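데모 524개까지 가는 길, 스레드로 남김

2018년 3월 6일 화요일 · 글 Aasen작업실
읽는 시간 6분
분류: 로봇 > 학습 데이터 > 작업일지

1/ Dritik 프로젝트 수집 근황. 흰 통 잡기 태스크. 다들 모델 얘기만 물어보는데 요즘 내 하루는 거의 다 수집임. 생각나는대로 씀
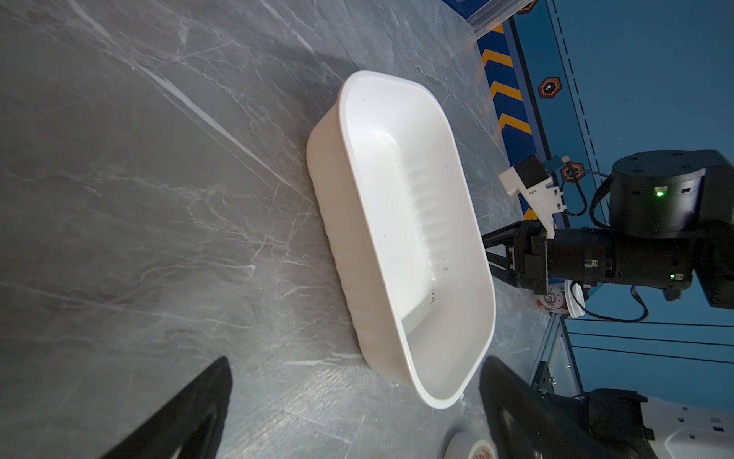
손목 카메라 시점. 흰 통이랑 맞은편 팔의 그리퍼.

2/ 태스크 자체는 단순함. 두 팔로 통 양쪽 벽을 잡고, 들고, 옆으로 옮기고, 내려놓기. 사람이 원격으로 조종하고 그 궤적을 전부 저장. 나중에 정책이 그걸 보고 따라함. 말로는 한 줄인데

3/ 통이 하얗고 반질반질함. 모서리 쪽 림에 하이라이트가 세게 뜬다. 조명 조금만 틀어도 그 밝은 띠가 옆으로 옮겨감. 첫 버전 정책은 림이 아니라 하이라이트를 쫓아가는 느낌이었음. 증거는 없고 그냥 느낌

4/ 그래서 조명을 세션마다 바꾸기로. 천장등만 / 스탠드 추가 / 블라인드 반쯤. 기록은 에피소드 메타데이터에 light 필드로. 처음 이틀치는 이 필드가 비어있음. 내 탓임

5/ 테이블이 회색 대리석 무늬인 것도 은근 변수. 흰 줄무늬가 통 가장자리랑 헷갈릴까 걱정했는데 아직 그런 실패는 못 봄. 무지 매트 깐 버전도 따로 모을 예정. 매트 주문은 Prirkent에 넣어둠, 언제 올지 모름

6/ 숫자 정리. 목표 524개. 어제까지 쓸만한 거 거의 70개. 여기서 "쓸만한"의 기준을 적어두는게 중요하다. 적어두지 않으면 피곤한 날 기준이 내려감. 내가 그랬음

7/ 기준은 이렇게 잡음
- 시작할 때 양쪽 그리퍼 다 열려있을 것
- 통이 테이블에서 완전히 떠야함
- 내려놓은 뒤 손 떼고 2초 정지
- 중간에 멈칫한 건 살림. 재시도한 것도 살림
- 통신 끊긴 건 무조건 버림

8/ 재시도를 왜 살리냐고 DM 옴. 깔끔한 성공만 넣었더니 한번 미끄러진 다음에 아무것도 못하는 정책이 나왔음. 허공에서 그냥 가만히 있음. 보고있으면 좀 슬프다. 다시 잡는 장면이 있어야 다시 잡는 걸 배움

9/ 다만 재시도가 세 번 넘어가면 뺌. 그건 데이터가 아니라 내가 졸린거임

10/ 시작 위치. 통을 매번 같은 데 놓으면 안되는데 사람 손은 자꾸 같은 데 놓는다. 테이블 가운데 비스듬히, 거의 비슷한 각도. 나도 모르게 그럼. 그래서 난수로 위치랑 각도 뽑아서 화면에 띄우고 거기 맞춰 놓는 중. 귀찮은데 효과 있음

11/ 손목 카메라 얘기. 자기 그리퍼 손가락이 화면 아래쪽에 늘 걸려있는데 이거 잘라내지 마세요. 처음에 거슬려서 크롭했다가 성능 뚝. 손가락이랑 물체 사이 거리를 볼 단서가 없어지니 당연한건데 그땐 몰랐지

12/ 맞은편 팔이 화면에 들어오는 것도 그냥 둠. 두 팔 타이밍을 맞추려면 서로 보이는 게 나은 것 같음. 마스킹한 버전이랑 비교는 아직 못 해봄. 할 일 목록 11번에 있음 (목록이 길다)

13/ 통 주변 컵들. 치우고 찍은 세션이랑 두고 찍은 세션 둘 다 필요. 주변이 항상 깨끗하면 컵 하나만 있어도 팔이 이상한 데로 감. 라벨 글씨에 끌리는지는 확인 못함. 컵 위치도 난수에 넣을까 고민중

14/ 통 안에 작은 얼룩이나 물방울 자국 같은 것도 보임. 매번 닦으면 너무 깨끗한 데이터가 되고, 안 닦으면 자국 모양으로 에피소드를 외워버릴 수도. 타협: 세션 사이에만 닦는다. 근거 약함. 더 좋은 방법 아시면 답글좀

15/ 저장 쪽 삽질. 카메라 두 대 타임스탬프가 어긋나서 영상이랑 관절값이 안 맞음. 눈으로는 모름. 그리퍼 닫히는 순간을 화면이랑 로그에서 나란히 놓고 봐야 티가 남. 에피소드 60개를 하나씩 다시 맞춤. 주말이 거기 들어감

16/ 이제는 세션 시작할 때 그리퍼를 일부러 한 번 탁 닫았다 연다. 영화 슬레이트 같은거. 그 프레임 찾아서 정렬. 스크립트는 Perkitgate 저장소에 올려둠. 주석 엉망이니 양해를

17/ 조종하는 사람 문제. 혼자 다 모으면 정책이 내 버릇을 배움. 나는 항상 왼쪽을 먼저 대고 오른쪽을 붙이는데, 정책도 정확히 그럼. 다른 사람 데이터를 섞으니 이번엔 중간에 망설임. 둘 중 뭘 할지 못 정하는 듯. 지금은 순서를 통일하는 쪽으로 가는중

18/ 속도도. 뒤로 갈수록 손이 익어서 빨라짐. 초반 에피소드랑 길이 차이가 꽤 남. 느린 걸 버릴지 리샘플링할지 정해야되는데 일단 둘 다 남겨둠. 원본은 절대 안지움, 이건 예전에 한번 크게 당한 뒤로 생긴 규칙

19/ 하루에 몇개까지 모으는 게 적당하냐는 질문도 많은데 개수보다 시간으로 끊는걸 추천. 나는 한 세션 하고 무조건 일어남. 어깨가 먼저 나가고 그다음에 품질이 나감. 순서가 늘 그럼

20/ 중간 학습도 돌리는 중. 다 모으고 학습하면 늦음. 조금 모으고 돌려보고, 어디서 실패하는지 보고, 그 상황을 더 모으고. 지금 제일 약한 건 통이 테이블 가장자리에 가까울때. 이번주는 그것만 판다

21/ 공개는 9월쯤 생각함. 실패 에피소드도 따로 묶어서 올릴 거. 포맷은 미정, 원하는 거 있으면 지금 말해주세요 나중에 바꾸기 힘듬

22/ light 필드 빠진 이틀치는 영상 밝기 보고 손으로 채우는 중. 끝나면 이 밑에 이어서 올림

태그: #로봇학습 #데이터수집 #양팔로봇 #Dritik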